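Skisance album launch – is the mayor's office really coming?
Music & Gigs > Local Talk
August 2023

pondweed_pete wrote:
So the word going round is that Skisance have invited Eulalia Cabral to the launch of the new record at the Strachan. Yes, the same Eulalia Cabral who runs the licensing department, and the same one who gets named in the chorus of the title track. I'll believe it when I see her in a seat. Has anyone got this from a person who would know, or is it the usual drummer's cousin stuff?

I'm home most of this week, so I have time to read whatever you've got.

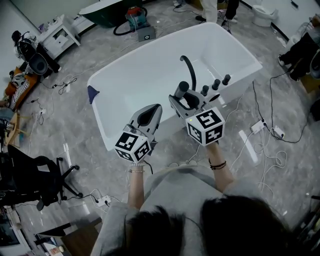
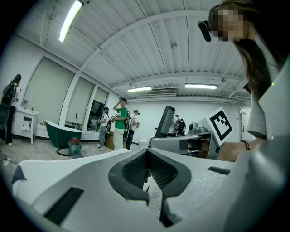

Anyway, the version I heard is that the band sat down last week and decided it would look good to ask her. Look good to who? They spent all of April telling everyone she killed live music in Ondley. You can't sell a shirt with that on the front and then save her a spot by the stage.

marlowe77 wrote:
It's true as far as the invitation goes. My sister works the box office and there's an envelope with her name on it. Whether it was ever sent is another question.

pondweed_pete wrote:
An envelope. OK. I could write the Queen of Denmark's name on an envelope.

tin_roof wrote:
I don't see why this is so hard to believe. Bands make up with people. She let the Cundach festival go ahead with a late finish, and Skisance played it, and got paid for it. Maybe they're saying thanks.

gravelvoice wrote:
She let it go ahead after cutting the crowd to 200. In a field. Please don't rewrite that one, I was stuck outside the gate for the whole of the first set.

tin_roof wrote:
The crowd limit came from the fire people. It was in the paper.

gravelvoice wrote:
It was in the paper because her department told the paper. Did you ever see a statement from the fire people? I looked and couldn't find one.

tin_roof wrote:
Fair, I haven't seen one either. Still doesn't mean she made it up.

lowtide wrote:
Can I ask the boring question? Tickets for this thing are 40 bucks. The last launch was 10 and that included a copy of the CD. What am I paying for this time, apart from the chance to watch a city official hear herself get insulted in 4/4?

marlowe77 wrote:
Record's included this time too, on vinyl. And there are 3 support acts.

lowtide wrote:
Named anywhere?

marlowe77 wrote:
Not yet.

lowtide wrote:
Then there are no support acts. I've been burned by this before. "Special guests" at the Strachan last winter was the bass player's other band playing the same songs slower.

pondweed_pete wrote:
That's my feeling about the whole thing. Tickets go on sale, they don't move, and a few days later there's a rumor that the one person everybody wants to see squirm is on the guest list. I'm not saying the band started it – I'm saying I'd like to know who did.

hollyhock_lane wrote:
You're all very cynical. I've met Eulalia Cabral at a street fair and she was nice, and she has a sense of humor about the song. She knew the words.

gravelvoice wrote:
Everybody knows the words, there are only nine of them.

hollyhock_lane wrote:
I'm just saying she might come and it might be fun. If she gets up on stage I'll expect an apology from this thread.

pondweed_pete wrote:
If she gets up on stage I'll buy the shirt and wear it to your street fair. But I've followed this band since they were playing in the back of the bike shop and they've announced a lot of things. The tour with the horn section. The live film. Where's the live film?

tin_roof wrote:
The film is being edited.

pondweed_pete wrote:
By who, though?

tin_roof wrote:
I don't know, I was told it was being edited.

marlowe77 wrote:
Update from my sister – the envelope is gone from the desk. She doesn't know if it was mailed or thrown out. She's on again Saturday and will ask.

lowtide wrote:
Ask her about the support acts while she's at it.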